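Plilus shoppers to pay deposit on small batteries

Stores in Plilus will start charging a refundable deposit on household batteries in March, after the town council voted to extend its bottle return program to cover them.

The charge will be 32 cents per battery, added at the register and paid back when the used battery is returned. It applies to all common sizes, including the single-use and rechargeable kinds. Car batteries and batteries built into phones or tools are left out for now.

The council says too many batteries are ending up in kitchen trash. The town's waste contractor, Wernix, reported two fires at its transfer station last year and put both down to batteries crushed in garbage trucks. Repairs to the sorting line kept the station closed to the public for most of August.

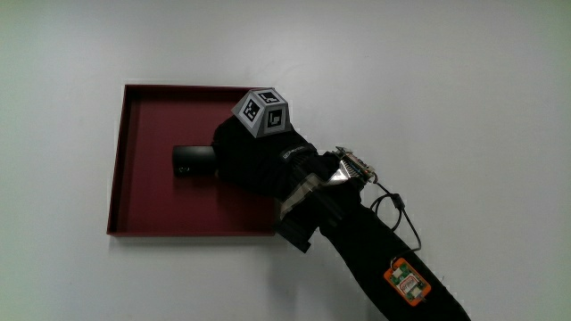
One shop owner told the council that small stores would be left holding other people's waste, and asked how long the boxes would sit behind the counter before anyone came for them. The council's answer was that Wernix will collect every week from any store that signs up, at no cost to the store.

Return points will open first at the Nemetti supermarket on the ring road and at the Tomić hardware store downtown. Shoppers will hand used batteries to staff, who will check them for leaks or swelling before paying out. Damaged ones will be accepted but kept apart in a bin of sand. No receipt is needed, and batteries bought outside town will also be taken during the first two months – after that, only those with the deposit sticker will earn a refund.

The program passed by a narrow margin. A survey the council ran over the winter found that 61 percent of households kept used batteries in a drawer or a jar because they did not know where to take them. Opponents on the council argued that more drop-off boxes would do the same job without a charge. Supporters pointed to the boxes already at the library and the bus station, where the amounts collected have hardly changed in years.

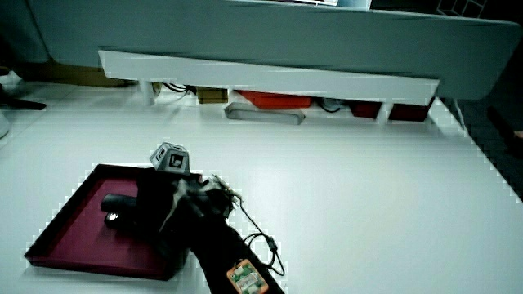

A reader from the east side wrote to us that the refund is welcome but the locations are not much use without a car, and that the school or the post office would have been a better choice. The council says it will look at more return points in the fall, once the first figures are in.

Residents with large amounts of old batteries are asked to take them straight to the transfer station, which is open until 4 p.m. Terminals should be covered with tape.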